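Gunum Home Support
Ticket history: Grocery list sync
Status: Open, waiting on customer
Product: Gunum Pantry (phone app plus kitchen display)
Opened: 1/25/21
Priority: Low (changed by customer to High, changed by system to Low)

Original report

The shopping list on my phone and the shopping list on the kitchen display are supposed to be the same list. They have been drifting apart since December and are now barely on speaking terms. Items I delete on the phone stay on the display. Items I delete on the display come back on the phone, usually while I am standing in the checkout line.

Last week the phone told me to buy plums. I bought plums. I came home and the display told me to buy plums. I checked them off there, and by dinner the phone wanted plums again. I like plums, but I live in an apartment.

App version is whatever it updated itself to. I have one account, one phone, one display, and one store set as my default (the Greritz on the Prirkville side of the bridge).

Reply from support

Thank you for contacting Gunum. Please try the following and let us know the result.

1. Close the app fully and open it again.
2. Unplug the kitchen display and wait 200 seconds before plugging it back in.
3. On the phone, go to Settings, then Lists, then Refresh.

Customer update

Did all three. I would love to know who arrived at 200 seconds. I timed it on the microwave, which won't take a number that size, so I had to do the math first.

Result: the display came back with the list from before Christmas. It now wants cranberries, foil, and a roasting bag. The phone still wants plums.

Reply from support

Thank you for your patience. It looks like the display may be reading from its saved copy instead of your account. Please go to Display, then Storage, and tell us how many list entries it reports.

Customer update

It says 3000. My list has never had more than a screenful of things on it. I scrolled for a while to see what the rest were. A lot of them are "milk." One is "milk (the other milk)," which I do remember typing and stand by.

The phone reports 50, and that also seems high, but at this point I'm grading on a curve.

Reply from support

Thank you, that helps. The display should clear checked items overnight. Yours seems to be keeping them and sending them back to the account as new. This can happen when the Lie add-on is turned on. Do you use Lie?

Customer update

I had to look up what Lie was. Apparently it's the thing that guesses what you're running low on. I never turned it on. It was on. I would like it noted that an add-on called Lie has been adding false information to my groceries, and that I am the one being asked to troubleshoot.

Turned it off. The display asked if I was sure. I was.

Reply from support

Great! With Lie turned off, please run a clean test:

1. Delete every item on the phone list.
2. On the display, choose Storage, then Clear Saved Copy. This can take several minutes.
3. Add two or three items on the phone only. Use things you already have at home, so that you can check them off right away.
4. Check the items off on the phone and wait for the display to catch up.
5. Write down anything that comes back.

Customer update

Steps 1 and 2 done. Clear Saved Copy took nearly 50 minutes and the progress bar went backward twice. I made a sandwich and then cleaned the sink.

Step 3: added plum, orange, and mandarin. I have all of those, thanks to your product.

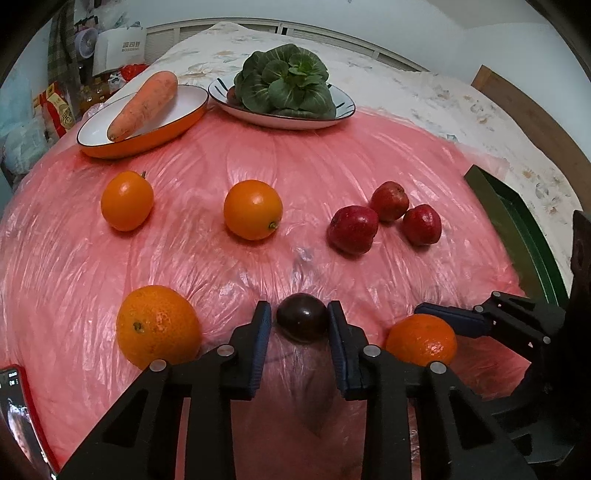

Step 4: checked all three off on the phone. The display dropped the orange right away and the mandarin a minute later. It thought about the plum for a long time. Then that went too. I'll admit I stood there and watched it go.

Step 5: nothing came back for the rest of the evening. In the morning the phone list was empty. The display list had one entry, "milk (the other milk)," with no check mark and no date.

I didn't add it. Lie is still off, I looked. Storage says 1 entry. Deleting it works, and it returns when the screen goes to sleep.

Reply from support

Thank you for the detailed test results. We believe the parentheses in this item name may be stopping it from being cleared. Please rename the item using only letters and spaces, then delete it, and let the display sleep once.

This ticket will close by itself if we do not hear from you.

Customer update

Renamed it "the other milk." Deleted it. The display is asleep now and I'm not going to touch it until after breakfast. Please don't close this yet.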